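Which paint finish for a kitchen wall in a rented flat?
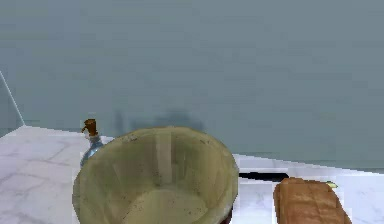 Blue-gray wall behind a white marble worktop

Hello all, we're redoing our kitchen in Horkambridge and I love a blue-gray, but I can't decide between matt and something with a sheen. Our budget is tiny and the Clegg tester pots are adding up! Any advice gratefully received.

2 answers

I'd go for a wipeable matt, my love. We used ordinary matt by the hob and every splash of gravy stayed put (I scrubbed until it went shiny). Give it two coats and leave it till Friday before you cook anything messy.

Satin. Ask your landlord first though.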